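Corndale Boards > Home & Kitchen > Storage and Organizing
Thread: soda cans taking over the fridge, dispenser rack or no?

mudflap_kay
ok so we drink too much soda in this house, I know, not the question. Cans are all over the bottom shelf, they roll, they hide behind the milk, something always ends up at the back and freezes. Looking at one of those racks with lanes where you load at the back and take from the front. Are they worth it or just more plastic to wash. Fridge is a Mostyn, the narrow one, shelves not very deep.

tenpenny_ridge
Worth it. Had one since February. Measure first tho. Depth AND the height under the shelf, people forget the height.

oldgravyboat
Not worth it. Cardboard box they came in, tear the end off, done. Free.

mudflap_kay
@oldgravyboat tried the box. Goes soggy in my fridge by the second week. Also we don't buy one kind, it's mixed, so a box of one thing doesn't help.

quiltcorner
Lanes are good for mixed. One kind per lane, you see what's running low. My kids stopped standing there with the door open for 5 minutes, thats worth the money right there

oldgravyboat
Kids will stand there with the door open whatever you buy them.

lanternfish22
Question is upright or on their side. Two totally different things. The lying down ones roll, great, but they go bang at 6 am and wake everybody up. Upright ones slide down a slope or get pushed along. Quieter. Take up more width though.

tenpenny_ridge
^ this. Mine is upright. Rekura, the white one. Slope could be steeper, last can in each lane sometimes sits halfway and you have to reach in. I put a folded dish towel under the back legs. Ugly, works.

oldgravyboat
so you bought a rack and then had to fix the rack

tenpenny_ridge
took me two seconds, but sure

bramblefoot
I'd skip the Rekura, dividers on mine cracked. Went with Grukia after, heavier, dividers come out for washing. Only gripe — tall skinny cans wobble. If you buy those energy drink size ones get something with adjustable lanes or they tip over and take the neighbors down with them.

quiltcorner
Never had a divider crack and I've had two Rekuras. Did you put it in the dishwasher?

bramblefoot
yes. it said top rack ok. It was on the top rack

lanternfish22
Dishwasher kills that clear plastic, doesn't matter what the label says. Warm water and a sponge.

mudflap_kay
Good to know, would have definitely put it in the dishwasher. How many cans does everybody fit? I need 18 or close to it, we shop every 2 weeks.

quiltcorner
18 is a lot for one upright rack in a narrow fridge. I keep half cold and the rest in the pantry in a bin, refill at night when I do the lunches. A tub with handles is better than a bag, you can park it on the counter and load straight from it.

sodashelf_mo
We have the clear and white kind with cans standing up, mixed drinks in it. You can see how the dividers go, the tub shows up in all three
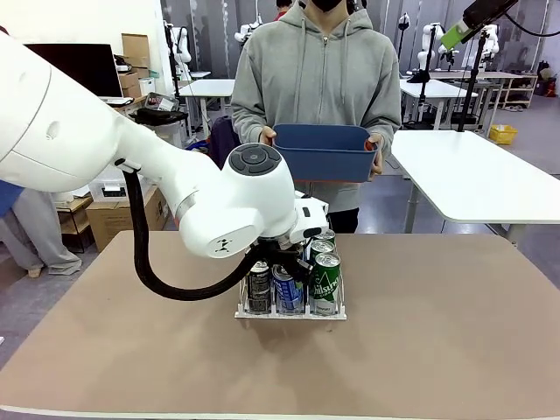
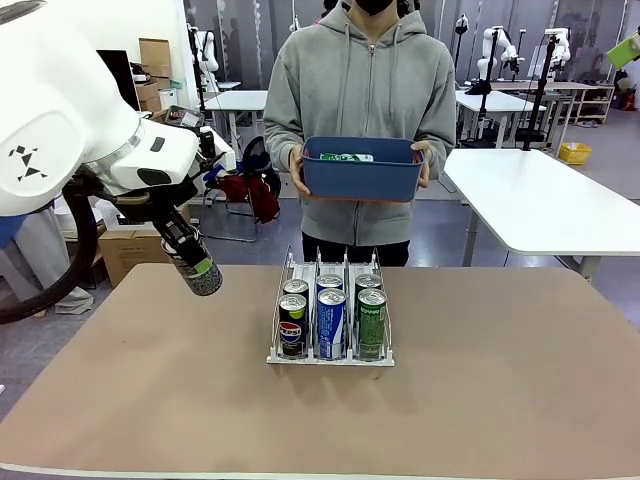
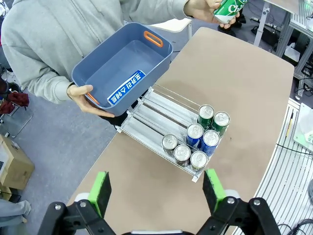
Loading tips, since you're mixing

sodashelf_mo
- wipe the bottoms first, sticky can = stuck can
- new ones go in the back. if your shelf is too tight to load from the back pull the whole rack out, don't cram them in the front or the old ones never get drunk
- leave one lane for whatever, there is always a random can
- don't overfill, the slope needs a bit of room

mudflap_kay
Oh that's helpful, thank you. Didn't picture them clear. And a tub, ok, I have a tub.

oldgravyboat
clear ones show every drip. Just saying

quiltcorner
so do fridge shelves

bramblefoot
Is that green one the Korean cider? we get it from the market on the Corndale side, kids go through it like water. It's not really cider btw, more of a lemon lime thing. Goes in the front lane at our place or there's a fight.

sodashelf_mo
Chilsung, yep. Same here with the fights

lanternfish22
Kay what's the depth on your shelf, did you measure yet

mudflap_kay
Going to do it tonight after dinner. Leaning upright, adjustable lanes, and NOT dishwasher. If it doesn't fit I'm back to the soggy box I guess

oldgravyboat
use two boxes. one inside the other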